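Laundry Robots Still Slower Than the People Who Fold

Saturday, February 23, 2019
By Paula Toma

14 shares | 3 comments

EKBRIDGE – A machine can pick up a shirt. Getting it to do something useful with the shirt is taking longer.

Mizuno, an automation firm with a workshop on the east side of Ekbridge, has spent the winter trying to teach robot arms to handle clothes and household linen the way a laundry worker would. The work covers three jobs: taking one item out of a mixed pile, putting it in the right bin, and folding it. The company says the first two are coming along. The third is not ready to show to customers.

"Sorting we can do on a good day," said Haruto Yagi, who leads the project. "Folding a towel, yes, if the towel is laid out flat to begin with. Folding whatever comes out of the bin next, no."

The firm's results from January and the first half of February give some idea of the gap. Over that period the arms made 1,247 attempts to lift a single item from a pile and drop it into a container. Yagi would not release a full success rate, saying the count includes early runs with settings that have since been thrown out. In the most recent batch of 50 attempts, he said, the arm brought up two items at once on 5 occasions and missed altogether on 3.

A laundry could live with those numbers if the machine were fast. It is slow. Each lift takes long enough that Asuka Sekiguchi, who runs the sorting floor at Jesell, a commercial laundry across town, said she lost patience watching it.

"My newest hire would have been through the pile," Sekiguchi said. "I'm not against it. I would love to have something that sorts at four in the morning. But I can't put it on the line at that speed."

Jesell handles sheets, towels and uniforms for hotels and two nursing homes. Sekiguchi said the sheets and towels already go through feeders and folding machines that have been around for decades. What still takes hands is everything else – personal clothing from the nursing homes, stray items left in the bedding, anything with sleeves.

The reason is simple enough to explain and hard to get around. A box or a bottle keeps its shape when it is picked up. Cloth does not. It slides, bunches and hangs differently depending on where it is held, and a dark item in a heap of other dark items gives a camera very little to go on. Soft things also get stacked and tangled together, so the edge the machine grabs may belong to the garment underneath.

Much of the practice at the workshop is done on a table, with a red bin and a few pieces of clothing and cloth. Light blue knit, white cloth and very dark fabric are all in the mix. Yagi said the colors matter less than the thickness. Thick knits are easy to grip and hard to lay down neatly. Thin cotton is the other way around.

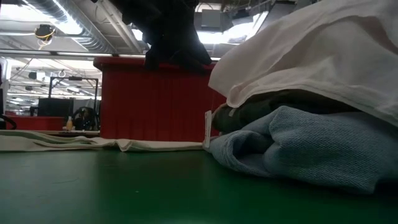

What it would take at home

The home version of this problem is further off. Laundries can control their lighting, buy matching bins and keep people out of the way. A bedroom or a basement offers none of that.

Isamu Uchida, who teaches mechanical engineering at a technical college near Ekbridge and has no stake in Mizuno, said he expects to see robots sorting in commercial laundries well before anything useful reaches a house.

"People ask me when they can buy one," Uchida said. "I tell them to keep folding."

He said the price of the arms has come down, but the cost of having someone stand by to fix mistakes has not. A machine that needs help with one sock in ten still needs a person in the room, he said, and that person could be folding.

Another company, Cundiletti, has taken a narrower path. It makes a table-mounted unit for retail stockrooms that folds T-shirts only, and only after a worker has placed the shirt on the table. Genji Sakai, the company's sales manager, said shops do not mind the extra step. He said the unit folds all day to the same size and the staff can go back out front. Cundiletti has not announced a model for pants or sweaters.

Mizuno plans to place one sorting station at Jesell for a trial in July. It will work on a side table with towels and washcloths first, away from the main line, and personal clothing will be added later if the first weeks go well. Sekiguchi said no jobs are being cut for the trial. She has four openings on the sorting floor that she has not been able to fill since the fall.

Yagi said the July date is firm. Asked whether the station would also fold, he said it would not.

"We'll bring the bins," he said. "They'll do the folding."

3 comments | Share this story

Contact the newsroom | Copyright 2019 | Back to top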